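Lemon (kitchen fruit)

The lemon is the yellow citrus fruit most of us keep in a bowl and forget about until the fish is already in the pan. I've been writing the fruit pages for this household encyclopedia for a while now, and this is the entry I get the most mail about, so I've let it run longer than the one on limes (sorry, lime people!).

Name and family

Botanists write it Citrus limon. It's a hybrid, with the sour orange and the citron as its parents, and that helps explain the thick, fragrant peel. Lime is a cousin. The Meyer lemon is a cross too, rounder and sweeter, with a thinner skin, and it doesn't behave the same way in a curd. Ginette Moulin, who edits these pages, wants Meyers to have their own entry, and she'll get it in February if I'm good.

Parts of the fruit

Cooks usually talk about the zest, the pith and the flesh. The zest is the colored outer layer, and those little pits all over it are oil glands — bend a strip of peel near a candle and you'll see the oil spark. Under it comes the white pith, which is bitter and full of pectin, handy for marmalade and not much else in my kitchen. Then the segments, the juice and the seeds.
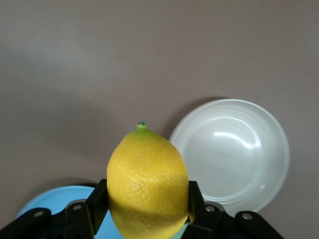 The stem end is where the fruit hung from the tree, and the opposite end often has a nipple-like bump, properly called the mammilla. Some lemons have a big one and some barely bother. A touch of green on the skin doesn't mean the inside is unripe, by the way. Peel color depends a lot on cool nights, and a greenish lemon can be perfectly juicy.

Choosing and keeping

Pick one that feels heavy for its size. Smooth, thin-skinned fruit tends to give more juice, while a bumpy, thick-skinned one is lovely for zesting. On the counter they'll last a week or so before the skin starts to harden, and in a closed bag in the fridge they go for several weeks. Zakhar Stetsiuk wrote in from Trumville to say he keeps his in a jar of water in the fridge. I tried it and they stayed firm, though I kept forgetting to change the water.

Getting the juice out

Let the fruit come to room temperature and roll it under your palm, pressing hard, before you cut. Zest first, always, as grating a squeezed half is misery. Most people cut across the middle. Raghda Semaan taught me to cut lengthwise for wedges and nick out the white core, and the juice stops squirting sideways into your eye. Mostly.

Other uses

A cut half dipped in salt will brighten copper pans and freshen a cutting board. Keep it off marble, though, because the acid etches it (ask me about my windowsill).

See also: Citron, Lime, Marmalade, Preserved lemons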